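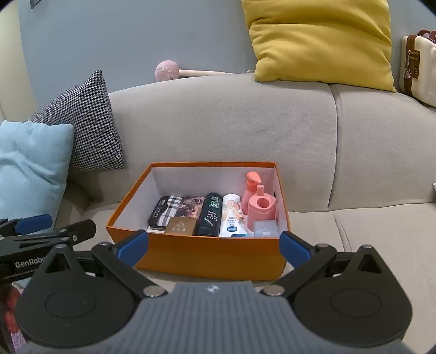
An open box on the sofa, mid-pack. Orange outside, white inside.

Stop buying gift hampers. Pack a box.

I've been meaning to write this since September, when a hamper arrived from Mikus. You know the kind. Cellophane, a bow the size of a cabbage, a basket that will live on top of somebody's fridge until they move out. Under the top layer — straw. So much straw. I pulled it out and the whole gift sank to half its height. I checked the price afterwards, which I know you're not supposed to do. $132. For crackers, a jar of something with figs in it and a candle that smelled like a dentist's office.

Then I went to the hall closet and found I had most of a better present already sitting there.

So my argument, fast, as I have a train. A box packed by a person, from things that person picked one at a time, beats anything a store puts together. Even when it looks worse. It usually looks worse.

Look at what goes in mine. A plaid tin, black. A brown box with flowers on it. A little gold square one. A dark green bottle that says CLEAR on it, in the middle. Pump bottle, coral. A white tube with a blue cap. No store would put those together. There's no theme. My sister-in-law asked me once what the theme was and I said the theme is you, which sounded nicer than I meant it, I was looking for the scissors.

Stores love a theme. Spa Night. Taste of the Coast. Stotness does one called Cozy Evening and I've been given it 2 times by different people, and I don't hold it against them, they were busy. But I couldn't tell you now which one came from who. Same socks.

The case against me is time. Fine. It does take time. I timed the last one and it was 60 minutes, from carrying the box to the sofa to taping it shut, and that's with everything bought. Most of it was moving things around. Tall stuff to the back, little stuff in front, then take it all out again and start with the bottle this time. A hamper from the Tlapale website takes less time than boiling an egg. I've done it. I did it for a coworker who was leaving and I still feel slightly bad.

But I like the hour! Half the gift is in it. You sit there with somebody's box and you have to think about them the whole way through. Does she still use hand cream. Would he open a tin or save it for company till it goes stale (he'd save it). Is this packet too small, will it get lost, do I care. You can't think about a person like that while you type in a card number.

Do it on the sofa by the way. Not the table. Tables make it feel like work and you stand up, and once you're standing you start rushing and then things get thrown in. On a seat the box is at your elbow and you can look down in it and see the gaps. Move the cushions over first. Mine never go back in the right order and it doesn't matter.

About gaps. Leave them. This is where people go wrong, they see a bit of bare cardboard and reach for tissue paper, and before long you've made a hamper. White inside is good because it looks clean with nothing on it. If things will be shipped then ok, pad it, obviously, I'm not a monster. A box going across town in a car needs nothing.

And the box itself. Please don't buy a basket. A strong colored carton does the job and the person can use it again for chargers or photos. Jondatano sells gift boxes with magnets in the lid and I've handled one, it's lovely, it costs more than what I'd put in it. Magnets! For a thing you open once.

I'll give the other side one point. Some people don't want to be thought about that hard. Give an aunt a box where every item says I noticed this about you, and she may feel a bit watched. I had one cousin go quiet over a foot cream. For those people, buy the fig jar. Buy flowers. There's no shame in a nice plain thing.

Everyone else gets a box. Start it early, keep it open somewhere you walk past, drop things in when you see them. Don't wrap each peice separately. Don't write a list of what's in it. Put the heaviest thing down first, then the thing you're least sure about, and keep the reciept for that one.

Train's in. Tape's in the kitchen drawer, left side, if anyone in this house is reading.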